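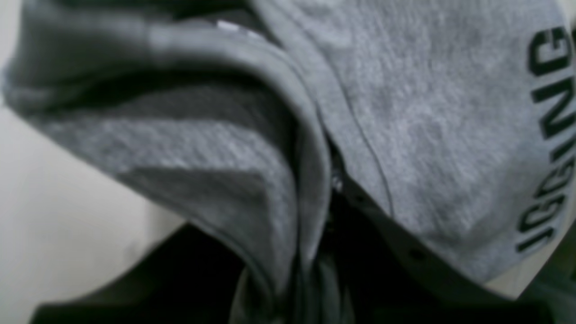
4 Washing programmes and first use

4.1 Before the first wash

The Mavley 200 is supplied with four transit bolts fitted at the rear of the cabinet. Running the machine with the bolts in place will damage the drum suspension.

1. Remove the four transit bolts with a 13 mm spanner.
2. Push the plastic caps from the accessory bag into the holes until they click.
3. Keep the bolts and spacers for any future move.
4. Open the cold water tap fully and check both ends of the inlet hose for drips.
5. Run Programme 1 (Cotton 60) once with the drum empty and half a measure of detergent.

CAUTION: Do not use the old inlet hose from a previous machine. Fit only the hose supplied.

Note: A small amount of water may be found in the drum on delivery. Each machine is tested before it leaves the Womar works.

4.2 Detergent drawer

The drawer has three compartments, marked I, II and with a flower symbol.

I: pre-wash detergent (Programmes 1 and 2 only)
II: main wash detergent, stain remover
Flower: fabric conditioner, up to the MAX line

Liquid detergent may be used in compartment II if the hinged flap is lowered. Do not use the flap with powder, with a pre-wash, or when Delay Start is selected.

Conditioner reduces the absorbency of towels and flattens the pile of brushed fabrics over time. Leave the flower compartment empty for Programme 6.

4.3 Selecting a programme

1. Turn the dial to the required programme. The display shows the time in minutes. Programme 1 shows 149 with no options selected.
2. Press Temp to lower the temperature. It cannot be raised above the programme maximum.
3. Press Spin to step through the available speeds.
4. Press Start/Pause. The door lock symbol lights.

The time shown is recalculated after the load has been sensed and may change once during the first few minutes.

4.4 Programme 6: Fleece and Jersey

Maximum load: 2.5 kg
Maximum temperature: 40 °C
Maximum spin: 800 rpm

1. Close all zips and empty the pockets.
2. Turn garments inside out.
3. Load items singly and shake out folded sleeves. Fill the drum to no more than half its height.
4. Use liquid detergent in compartment II.
5. Select Programme 6 and press Start/Pause.
6. Remove the load when the display shows End.

Do not combine fleece with towels or other items that shed lint. Wash dark and light colours separately. Where the care label and this guide differ, follow the care label.

Note: Extra Rinse may be added to Programme 6. Pre-wash and Intensive may not.

4.5 Adding or removing items

1. Press Start/Pause and wait for the door lock symbol to go out.
2. Open the door, add or remove the items, and close it until it latches.
3. Press Start/Pause again.

The door stays locked if the water level is above the lower edge of the opening or the temperature is too high. Do not force the handle.

4.6 Display messages

E14: Water not reaching the machine. Check that the tap is open and the hose is not kinked. Clean the inlet filter (section 6.3).
E20: Water not draining. Clean the pump filter (section 6.4) and check the height of the drain hose.
Unb: Load out of balance. Spread the items out by hand and select Spin Only.

If a message returns after two attempts, switch the machine off at the wall and contact Detora Service. Have the model and serial numbers ready. Both are on the plate inside the door.

WARNING: Let the water cool before opening the pump filter.

Guide ref. 176, issue 2. Revised 2021-12-14. Technical editor: Yeshi Negussie.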